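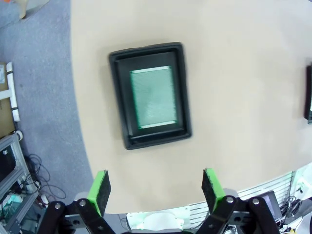 Open day at Celis, can visitors try the arm?

Soudabeh Jalali
I will go to the open day on Wed 8 February with my son. They show a robot arm which moves circuit boards between trays. Is it allowed to steer it, or only to watch?

Kazimiera Kołodziej
Last September we could steer it, 3 minutes each – you must write your name on the list at the door. Closed shoes please.

brirora486
only watched, still good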